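Getting Marks off White Walls and White Tables

Posted Apr 25, 2019

I painted our back room white in September, and I was so pleased with myself that I bought white tables to go in it. You can guess how long that lasted! By the holidays there were gray smudges at hip height all along one side, a coffee ring that had gone the color of weak tea, and a long rubbery streak from somebody's shoe (mine, I was hanging curtains). So I have had a lot of practice this winter, and a few people asked me to write down what I do.

Start with a dry cloth. I know it sounds too simple, but about half of what looks like a stain on a painted wall is dust that has stuck to a bit of hand grease, and if you go at it wet you make mud. I use old T-shirts cut into squares, the softer the better, and I wipe from the bottom up so drips don't run down over the dirty part later on.

Next comes dish soap, and much less than you think. 4 drops in a quart of warm water is plenty. Wring the cloth until it hardly feels damp, rub in small circles, then go over it with a second cloth and plain water. Soap left on flat paint dries into a shiny patch and you'll see it every evening when the lamp is on. Ask me how I know.

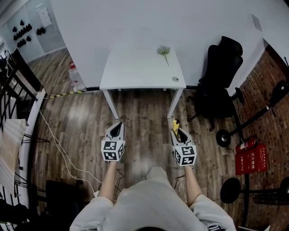
For shoe rubber I like a plain white pencil eraser, the big block kind from the art aisle. Go lightly and brush the crumbs off with your hand. Baking soda mixed to a paste will get what the eraser leaves, though on matte paint I'd try it behind a door first. I skipped that once in the hallway at our old place in Oltau and ended up repainting the whole stretch from the light switch to the closet.

Those melamine sponges work too, and I do keep a box under the sink, but they are really very fine sandpaper. On a tabletop with any gloss to it they'll leave a dull spot that catches dirt faster than before. I save them for baseboards and the side of the fridge.

Now, tables. Coffee and tea rings come up with a paste of baking soda and water left on for 10 minutes under a damp cloth, then wiped, no scrubbing. Ballpoint wants rubbing alcohol on a cotton swab, working from the outside of the mark toward the middle so it doesn't spread. Turmeric I have given up on. Put the table by a sunny window for a week and it fades a good deal by itself, and meanwhile there's always a placemat.

Don't forget the legs, by the way, and the spot where the table touches the wall. Mine had rubbed a line into the paint that no amount of soap would shift. I touched it up with what was left in the can and stuck felt pads along the back edge of the table, the same ones you put under chairs. They've been on since January and the line hasn't come back.

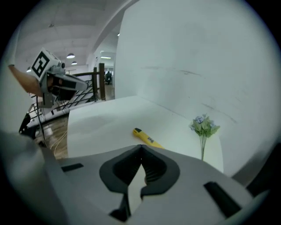 Hanne Partanen wrote in to say that she wouldn't use baking soda on a glossy top at all, paste or no paste, because she clouded a nice desk that way. Her method for coffee rings is a splash of white vinegar on a warm cloth, left for as long as it takes to empty the dishwasher. I tried it on the ring by the window and it did a fine job, so I'm passing it on, but please keep vinegar off marble or any other natural stone.

She also wanted to know what I do about leftover paint for touch-ups. I pour it into a clean jam jar, right up near the top so there's hardly any air in there, and write the color name and the room on the lid with a marker. Stir it well before you use it, dab it on with a bit of sponge instead of a brush, and let it dry overnight before you decide it doesn't match.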